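Operations > Features > Storage and handling

Print this article | E-mail this article

Search articles Enter keyword Go

The bin question at Sivstead

When Somness fitted out its parts hall at Sivstead, the shelving was settled in a morning. Choosing the bins took until October.

Ailsa Urquhart, who plans storage for the site, wanted one color and several sizes. "Color coding fails once a bin is borrowed," she says. "The label has to carry the information."

The hall now runs 800 bins against 31 label groups. Open-topped bins are quick to pick from but collect stray packaging, so each rack is cleared every 12 days. Deep bins go on fixed racks. Carts take the smaller loads and move between the racks and the roller conveyor.

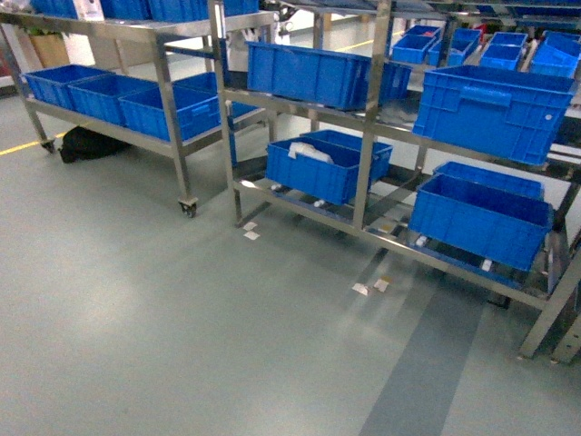
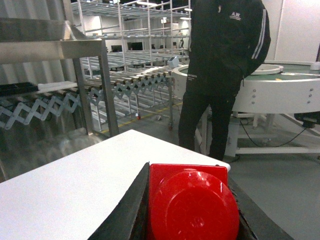 Blue bins on steel shelving, first picture; a red part with a round cap, second picture. Sivstead parts hall.

Small molded parts are the awkward case. A domed cap on a squarish base will not stack, and it rolls when tipped out. Oğuzhan Türkmen, the shift lead, limits the fill to 9 cm – any deeper and pickers start digging.

Floor space remains unresolved. Bags and cartons still end up beside the shelving, and Urquhart has asked for one more rack at the conveyor end.

Print | E-mail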